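Laundry still the hard part as Stilside reports shop-floor trial of Bandara arm

A trial of single-arm robots on light shop-floor and household chores has produced usable results on stacking and sorting and poor results on anything made of cloth, according to a report released Sunday by Stilside, the contract testing shop that ran it.

The trial covered 417 attempts at 43 chores. The arm, a bench-mounted model called Bandara, was fitted with a two-finger gripper and a small camera at the wrist. The control software came from Baltatar, which also supplied the training runs. Chores were drawn from two lists. One was written with a housewares store in mind and included facing shelves, breaking down cartons and returning stray items to bins. The other was domestic: loading a dish rack, wiping a counter, pairing socks, folding towels and emptying a small trash can.

An attempt was scored as a pass only if the chore was finished without a person touching the arm, the object or the controls. A stalled attempt was ended after 8 minutes and scored as a fail. Partial credit was not given, a point on which the report differs from most of the demonstration material put out by suppliers.

"Partial credit makes the numbers look better and tells a store manager nothing," said Menaka Wijesinghe, who wrote the test plan. "If someone has to walk over and finish the carton, they might as well have started it."

Rigid items with flat sides gave the arm the least trouble. Boxes, cans and plastic tubs were picked and placed reliably when they were spaced apart, and performance fell when they were packed tightly enough that the fingers could not get between them. Dishes came next. Plates were handled well once they were standing in a rack and badly when they were lying flat in a sink, where the arm had no edge to reach under.

Cloth was the weakest category. Towels were picked up on most attempts, but the software often lost track of the corners after the first fold and went back to searching for them until time ran out. Sock pairing was dropped from the second round.

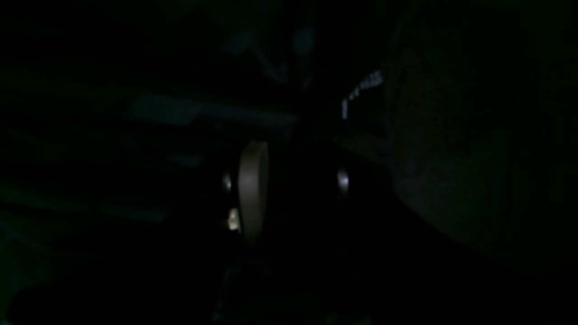
Lighting gets a section of its own in the report. Store chores are often scheduled after closing, and home users are expected to run chores overnight, so Stilside repeated part of the list with the room lights down. The wrist view carries most of the information the software uses during a grasp, and it degrades quickly. In the dark a pale finger can be the brightest thing in view, with its surroundings close to black apart from a couple of metallic glints and a short row of tiny white lights, which leaves the controller with a good estimate of its own hand and a poor one of whatever it is meant to pick up. The report notes that raising exposure brings up noise along with detail, and that slowing the arm to suit a longer exposure pushed several chores past the time limit.

Selvaraj Kodikara, who handles integration at Baltatar, said the low-light results matched the company's own testing. He said the next software release would accept input from a second, fixed camera above the work area, and that a lamp on the wrist was under study. Lamps create problems of their own, he added, mainly glare off glazed dishes and shrink wrap.

"People ask for a robot that works in the dark," Kodikara said. "The motors don't care. The camera does."

Stilside also logged the time people spent preparing each chore. Resetting a shelf for the arm often took longer than doing the shelf by hand, and the domestic list was worse in this respect, with counters cleared and rack positions marked in advance. Setup time is reported separately and does not affect the pass score. Wijesinghe said she expected that decision to draw complaints and that the full log would be available to anyone who wanted to recalculate.

The report stops short of recommending the arm for unattended use in either setting. It rates carton sorting and bin returns as ready for supervised trials in stores, provided items are spaced and the lights are left on. Counter wiping is listed as borderline. Everything involving fabric is listed as not ready.

Perkier, a housewares retailer with 2 stores, plans a supervised trial of bin returns beginning in December. The arm will work during opening hours in the stockroom, with a clerk assigned to it for the first weeks. Pricing for the trial was not disclosed.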